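Robot club pre-run safety checklist, with my comments
Bench two, October round
Checked by me (Olaia Benítez), read over by Beverley Dawber

Right, this is the long version. The short version is the laminated card on the door, and if you only want ticks and crosses, go and look at that. Beverley asked me to write down what I was thinking as I went through it, so the new members can see why a "pass" sometimes took me ten minutes of faffing. I started a bit after four and was done in time for the bus.

The project is the tube sorting one we're entering for the Clindov challenge. Both arms on, coloured water only, no glass anywhere on the bench.

1. Emergency stop within reach of the operator's chair
Pass. I sat down, shut my eyes and slapped at it, and got it first go. Please don't move the chair! Last month it had crept round to the printer side and you'd have needed arms like an orangutan.

2. Emergency stop cuts both arms
Pass. Tested at slow speed with nothing held. The left arm sags very slightly when the power goes, and it did that last time too, so I've measured nothing and just written "same as before". If you ever see it drop properly, stop and tell Beverley.

3. Speed limit set in the software
Pass, second attempt. The limit for student runs is 200 on the Jeon controller page and somebody had left it on 1,000. I'm not cross, I've done it myself, but the box does remember whatever you typed last. Look at it every time you log in, even if you were the last person on.

4. Floor tape and walkway
Pass with a comment. Tape's fine apart from the corner by the sink, where it's curling up. I pressed it down with my shoe and it came straight back up. New roll needed. Bags were under the bench again, so I've put them all on the coat hooks, and if yours is missing that's where it is.

5. Cables clear of both arms through their full reach
Pass. I ran the reach test twice because I didn't trust the first one (I'd been talking to Beverley through most of it). The wrist cable on the right arm wants another clip before the competition. It isn't catching on anything, I just don't like the look of the loop.

6. Gripper fingers and pads
Pass. Our own printed fingers, black, with the mesh pads on the inside faces. I gave each one a good wiggle with the power off and nothing moved that shouldn't. There's a bit of scuffing on a pad edge, all surface stuff as far as I can tell, and I'll keep an eye on it. If you find a pad lifting, peeling or going shiny, swap it and write it in the book. Don't glue it. We had a glued one in spring and getting it off took a whole session and most of my patience. 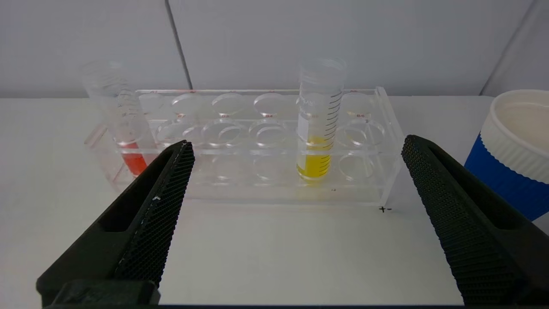 7. Tube rack and tubes
Pass after a correction, so I've marked it amber. The red tube was leaning over to the left in its hole at the end of the rack, while the yellow one was standing up nicely further along. A tilt like that is a problem for us, as the program goes for where the top of the tube ought to be and then a finger comes down on the rim. I straightened it by hand with the arm stopped. Rule for everybody: seat each tube, let go, then look at it from the side before you press start. And the arm is STOPPED before your hand goes anywhere near the rack, even for a half-second nudge.

8. Liquids
Pass. Water and food colouring, and keep the fill low, please. Nobody needs a brimming tube for a sorting task and I'm the one who mops.

9. Tabletop clean and clear
Amber. Bits and specks on the white surface want wiping off before each run, with a damp cloth and then a dry one. Leave the little black plus mark by the rack alone! It's drawn on and we'd like it to stay that way. Anything round goes well back from where the fingers swing.

10. Goggles and hair
Pass. Goggles for everyone in the taped area, including people who are "only watching". Hair tied back, lanyards off. I found my own lanyard on at this point, so there you go.

11. Run counter and log
Counter read 2,474 at the last round and 3,107 at this one, and the paper log agrees, which made my afternoon. The Lanach servo grease is due to be looked at before we travel. I haven't done it yet and I'm not ticking it until I have.

12. Spare parts box
Fail, sorry. One spare pad left and no spare screws of the short kind. I've put an order on the Zultau list and Beverley has said yes to it. Until the parts come, competition team only on the right arm, and everyone else can use the left.

Overall: fine to run at student speed, with items 4, 7 and 9 to be looked at again before the first session, and 12 still open.

Beverley's note, copied in from her email: "Happy with this. Could we add a line to the door card about looking at the tubes from the side? And please print it bigger, I can't read the old one without my glasses."

Yes to both. I'll do the card at the next meeting if the laminator's free.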